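Chapter 5
Packing at the Bench

What this chapter covers
The packing bench and how it is laid out
Flat goods and how they behave
Putting goods in order before packing
Checking, closing and recording

5.1 The bench as a place of work

Most goods that leave a small warehouse pass over a table at some point. It may be called a packing bench, a station or simply the table, and in many firms it is the last place where a person looks at the goods before the customer does. Mistakes made earlier, such as a wrong item picked from the shelf or a torn wrapper, can still be put right at the bench. After the carton is sealed they cost a good deal more.

Chapter 4 followed an order from the office to the shelf and ended with the picked goods in a tray. We now take up the same order at the point where the tray is put down. The firm used throughout this part of the book is Gbeho, which sends out dry foods and small household goods from a single building in Skornemport. Its bench supervisor, Boglárka Katona, kept a notebook during one August when the firm sent out 2,953 parcels, and several of the cases in this chapter come from it.

A bench needs a clear working area, a place for goods coming in and a place for goods going out. It is surprising how often the second and third of these are missing. When there is no fixed place for incoming goods, they are set down wherever there is room, and two orders can run together. Katona's notebook records this fault more than any other. Her remedy was to keep incoming goods to the right of the packer and finished parcels to the left, and to leave the middle clear between orders.

The surface itself matters too. A pale top shows up dust, crumbs and stray labels, and dark or brightly coloured goods stand out well against it. A shiny top is easy to wipe but throws back light from the ceiling, and a packer who has to read small print will soon begin to lean or to tilt each item. Lamps should be placed to the side of the bench where possible.

5.2 Flat goods

Goods are often grouped by shape before they are grouped by anything else. For packing purposes we will use three groups: boxes, rounds and flats. Boxes have firm sides and stand up. Rounds are tins, jars and bottles. Flats are wide and long for their depth, and they are put down on their largest face.

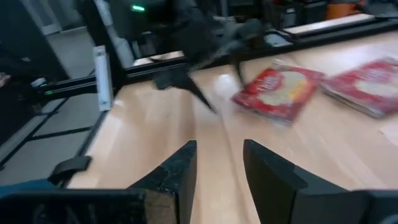 Figure 5.1 Flat goods in red packaging on a pale wooden work surface.

Flats look simple to pack and in some ways they are. They stack, they fill the bottom of a carton well and they do not roll. The trouble comes from their wrappers. Glossy wrappers slide over one another, so a stack that was square when it was made may lean by the time the carton is brought to it. Two flats lying together can also pass for one at a quick glance, above all when both have the same design and one covers the edge of the other. A packer working from a list should separate them by hand before ticking the line.

Ramil Macaraeg, who trained packers at Gbeho for several years, taught the following order of work for flats:

Lay the goods face up with the lettering the same way round.
Square the edges with both hands.
Check each item against the list.
Lift the stack from underneath and lower it into the carton.
Fill any gap at the side before adding a second layer.

New packers tend to leave out the second step. An item lying at an angle takes up more room than it should, and its corner is the part most likely to be crushed when the next layer goes in.

5.3 How high to stack

There is no single rule for the height of a stack. It depends on the weight of each item, on how slippery the wrapper is and on whether the contents can be pressed without harm. Gbeho allows a stack of 5 for glossy flats and leaves other goods to the judgement of the packer. Anju Tomar, who later took over the bench, kept this limit but asked for a sheet of plain paper between layers when the parcel was going overseas.

Terms to know
Flat: an item packed on its largest face
Squaring: bringing the edges of a stack into line
Void: empty space left in a packed carton

5.4 Choosing the carton

The carton is chosen after the goods have been squared, when their true size can be seen.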